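Thursday, February 13, 2020

**Hearing loop, Divasstead reading room — noise floor and field strength, second visit**

Continues from the November pages. The loop was rewired after that visit (single turn at floor level replaced by two turns in the skirting duct) and the amplifier moved to the cupboard by the east door. The Panganiban amplifier is the same unit as before. Firmware not checked.

Background noise first, amplifier off at the wall. Receiver vertical, 1.2 m above floor, A-weighted. Six positions, same grid as November, numbered from the door. Position 4 is still the worst. It sits over the run of the lighting feed, and the reading drops by 9 dB when the ceiling circuit is switched off at the board. With the dimmers at full the buzz almost disappears; at half it is plainly audible in the headphones. Wrote both values in the table and used the half setting as the case to design for, as the room is normally run that way in the evening.

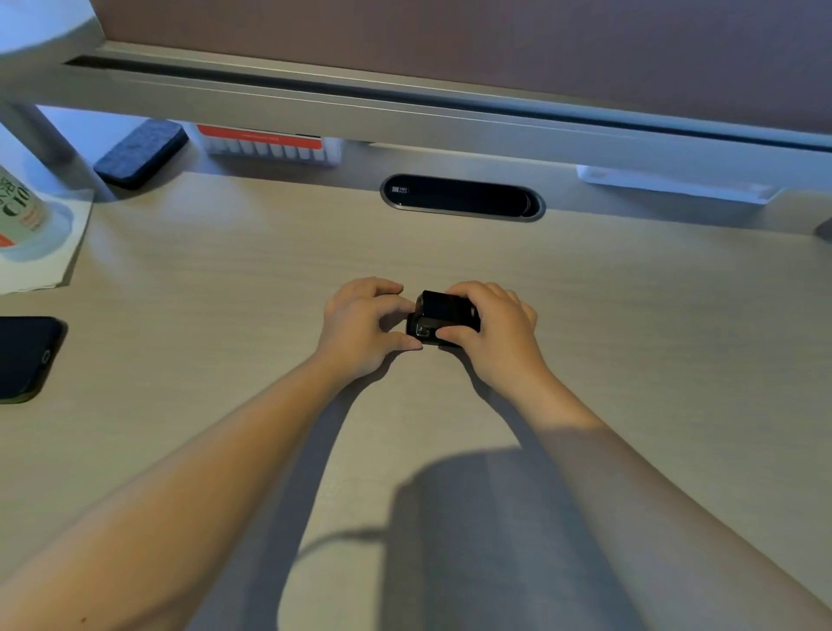
Amplifier on, 1 kHz sine, level set at position 2. Drive current went to 64 percent of rated output before the meter showed the target. In November it took 70 percent for the same reading, so the second turn has bought less than the sums said. Two possible causes:

- The duct has a steel back plate on the north wall. Losses into it would rise with frequency.
- The two turns may not be in series the whole way round. Measured DC resistance is lower than two turns of that cable should give.

The second one is easier to check and should be done first. Resistance at the amplifier terminals, loop disconnected from the amplifier: 0.9 ohm. Expected for 124 m of the 1.5 mm² cable at room temperature: 1.4 ohm. Lead resistance was subtracted. Repeated after cleaning the clips, same figure. A joint box halfway along the north wall is the likely place for a crossed connection, but it is behind the shelving and was not opened today.

| Pos. | Noise, lights half (dB) | Noise, lights off (dB) | 1 kHz (dB) |
|---|---|---|---|
| 1 | -44 | -49 | +0.5 |
| 2 | -45 | -50 | 0.0 |
| 3 | -42 | -48 | -1.0 |
| 4 | -34 | -43 | -1.5 |
| 5 | -43 | -49 | -2.5 |
| 6 | -46 | -51 | -3.5 |

All relative to 400 mA/m. Spread across the room is 4 dB, which is inside the allowance but lopsided. It falls off steadily toward the north wall, consistent with either explanation above.

Frequency response at position 2 only: 100 Hz at -1.0, 5 kHz at -2.5. Position 6 not done. The 5 kHz figure at position 6 is the one that would say something about the steel, so it should have been done before packing up.

Speech check with the Vamen lapel microphone through the mixer. Intelligible at all positions. Some hollowness at 6, which could be the falling top end or could be the microphone picking up the room. Compressor threshold left where it was.

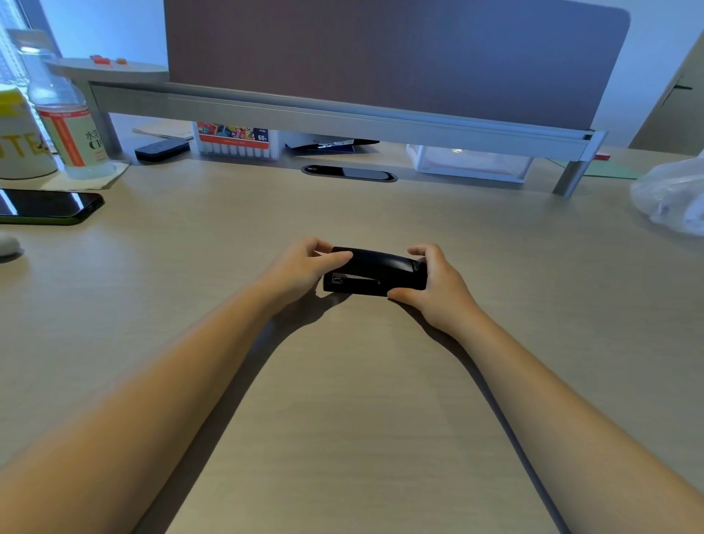
Could the noise at position 4 be fixed by turning the loop up?

Only in part. The ratio would improve by however many dB are added, but position 1 is already above the reference and the peaks there would become too strong. The lighting feed has to be rerouted, or its line and neutral brought together in the same conduit. From what can be seen at the ceiling hatch they run on opposite sides of the beam, and that open area is enough to explain the reading.

Spill into the adjoining office was measured with the door shut: -28 dB at 1 m from the party wall, -37 dB at 3 m. Acceptable unless the office gets a loop of its own. Britstead has asked for that in its own building with the same layout — if it goes ahead there, price a phased array from the start.

Still open:

- open joint box, trace both turns, repeat DC resistance
- 5 kHz at positions 5 and 6
- ask the electricians for the lighting circuit drawing
- meter is due back for calibration; note the offset before it goes
- redo the 1 kHz column if the joint turns out to be wrong

Sheet numbers for the raw readings are 56 onward in the gray binder.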